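Dolell has cut off my payouts for the third time

My Dolell balance says 712 euros. It has said that for most of June, and I can't move any of it to my bank.

For anyone who hasn't used it, Dolell is the payment app I take invoices through. I do bookkeeping for small shops, and a few of them like to pay by app so the money shows up the same day. I signed up when Gruderska, the company behind it, was still giving new business accounts 50 euros. The fees were low and the export files were clean, so I stayed.

The first freeze was two years ago and lasted a weekend. The second lasted nine days. Both times I got the same message saying my account was under routine review. I sent in my ID, a utility bill and two invoices, and it opened again without a word about what the review had found.

This time the trigger seems to have been one payment. Raquel Valente, who runs a fabric store and has been a client for years, paid me 800 euros for a quarter's work plus some back filing. I'd never had that much in one go through the app. It arrived at 4 in the afternoon and by dinner the withdraw button was gray.

I uploaded everything again that evening. Support asked for a contract. I sent the contract. Then a different agent asked for the ID I'd already sent, in a different file format. After that it was a week of silence.

The 712 is what was left after I paid Idalina Falcão for her share of the job, and that transfer went through because it was inside the app. So I can send money to another Dolell user, but I can't send it to myself. I asked support to explain this and got a link to the terms of service. Section 4 says they may limit "certain functions" during a review. It doesn't say for how long.

Carolina Nogueira, who knows payments much better than I do, told me to stop using the chat and file a written complaint, because companies like this usually have a deadline for answering those. I sent mine last night – two pages, with dates and screenshots of every upload.

In the meantime I've opened an ordinary business account at Muro. It costs more each month and the app is ugly. Rosário Seixas at the branch set it up in one visit and gave me her direct number. I've changed the details on my invoice template and written to every client who was paying through Dolell.

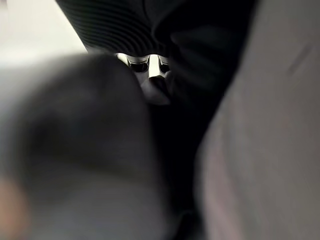 Two of them have already switched over, and Raquel says she'll use the new account starting with the next invoice. I'll post again when Gruderska answers the complaint.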